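Flesia Workshop - Help Desk
Ticket 277
Subject: Gripper closes on the plastic bag but reports "no object"
Category: Home builds / arm and gripper
Status: Open, waiting for reply
Opened by: member, home build "Gorneris"

First message

Hello, I am writing for help with my arm at home. It is the white arm with the black gripper, and the controller is running the Evero software from the workshop share. The arm moves well and homes well. My problem is only with the grasp check.

When I send the gripper to a hard thing, for example a toy car, the fingers close and the log says "object held". When I send it to a plastic bag, the fingers close in the same way, but the log says "no object" and the arm opens again and goes to the start position. I have this every time with bags and never with the hard things.

Settings at the moment:
Grip force: 65
Close threshold: 2
Approach speed: default
Wrist sensor: connected, no warning at start

I have already checked the cable from the wrist to the controller and put it in again. I restarted the controller. There was no change.

Reply from help desk, 9:40 am

Thanks for the clear write-up. The check compares the finger gap with the close threshold. If the gap is smaller than the threshold, it decides the fingers are empty. A thin bag can squash to almost nothing. Please try threshold 1 and paste the line from the log that starts with GRIP. Also tell us what surface you are working on.

Second message

Thank you for the quick answer. I changed the threshold to 1 and did not touch the other values. The line is:

GRIP close=done force=65 gap=low result=no_object code=198

So the result is the same, but before this change the code at the end was different. I am sorry that I did not write down the old one.

The surface is our dining table, dark brown wood, and I put towels on it. At first I had no towels, and the small things were sliding away when the fingers touched them. The colour of the towel is an orange-tan, in case this is important for the sensor.

Reply from help desk, 1:15 pm

Code 198 means the wrist sensor and the finger gap do not agree, so the software takes the safe answer. Please run the Kramer calibration again with the towels on the table, as the height of the surface is saved in that file. If the old file was made on bare wood, the arm could be wrong by the thickness of the towel.

Third message

This was a good question. My calibration file is from June and I made it on the bare table, so the towels are not in it. I did not think that a towel can matter so much - at home we have only this one table and I change the things on it often.

I will do the calibration again this evening and leave the threshold at 1. I have two questions before I start. Should I calibrate on the towel only, or also on the part where the wood is still bare? And must the gripper be over the bag when I start the routine, or over a free place? I attach one photo of the set-up.

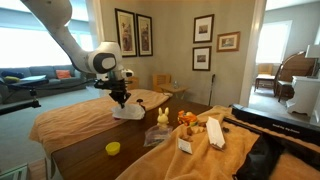
If it is necessary to have one flat surface, I can take off both towels and use a rubber mat from the workshop, if there is one to lend. I can come by for it after 5 pm. Please keep the ticket open until I send the new GRIP line.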